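Bench notes, January, Deligiannis relay site and the shop afterward

Back on the Drarano link again. For anyone picking this up cold: it's the hop from the water tower to the Deligiannis barn roof, and then the barn feeds the 70 houses down in the hollow. Evening speeds have been lousy since before the holidays and the phone has been ringing. Flynn Pearce swore it was the trees. I said it was the radio. We were both wrong, more on that below.

First thing I did was log in from the shop and pull the signal history. Signal was steady as a rock all week, which pretty much kills the tree idea (sorry, Flynn). Noise floor was a different story. Fine until 4:30 in the afternoon, then it climbs and stays up until past midnight. So somebody is on our channel and they only care about it in the evening, or at least that's when they're busy. 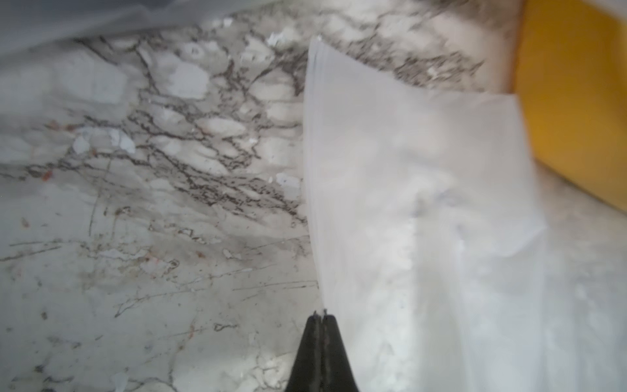

Up close with the plastic sheet, marble top underneath.

Drove out to the barn with the laptop and the short ladder. Scanned from the roof with the spare radio and found a strong carrier sitting right on top of us from the west. The name it broadcasts is Taltisora-5, so that's the folks across the valley with their own little network. Called the number on their website and got Jummai Ogundipe, who was super nice about it! She said they moved that sector before Christmas to get away from someone else, and landed on us. She's going to narrow it, and I said I'd shift up a notch so we aren't rubbing elbows.
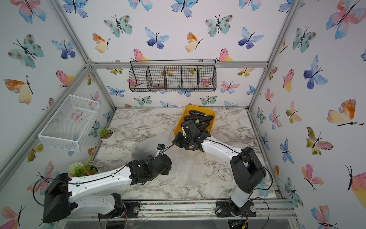
Cable run at the barn needs redoing too, while I'm complaining. The drop comes in under the eave, loops twice around a nail (who did this? was it me?) and then goes into the box with no drip loop at all. I want one tray for spares in the truck, and I want it to have raised sides like that yellow one with the eggplants, so the connectors quit rolling under the seat. Also need 191 feet of outdoor cable, measured it twice, plus a new ground lug.

Moved our channel at lunchtime when hardly anyone was on. Link dropped, I sweated, link came back. Before the move we were getting 164 megabits across the hop at 6 in the evening. Same time after, 486. I ran it again in case I'd fat-fingered something and got nearly the same. Pretty happy with that!

Flynn asked a couple of things when he read the log, so I'm putting them in for whoever is on call. 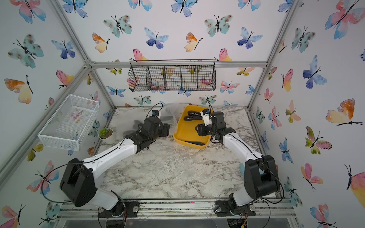

Do customers have to restart their routers after we change the channel on a backhaul link?
Their gear never sees that link directly, so they can leave everything plugged in. They'll lose service for a couple of minutes and then it picks back up by itself.

I still haven't dealt with the Arum cabinet. The fan in there is making a grinding noise and the battery test failed once and passed once, so I don't trust it. There's a spare battery on the bottom shelf, I think, behind the old dishes. 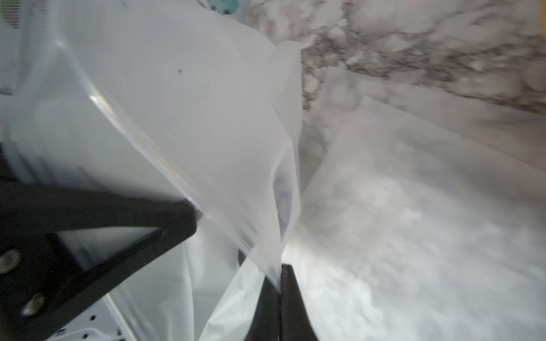 How long should we watch the link before calling the ticket closed?
Give it a full week of evenings, and check the noise floor each night around 8 when people are streaming. If it creeps up again, call Jummai before touching any settings.

Left to do: order the cable, fix the drip loop, swap the fan at Arum, save a copy of the new radio config to the shared drive. I wrote the new channel on masking tape inside the barn box lid. Ladder is still in the truck.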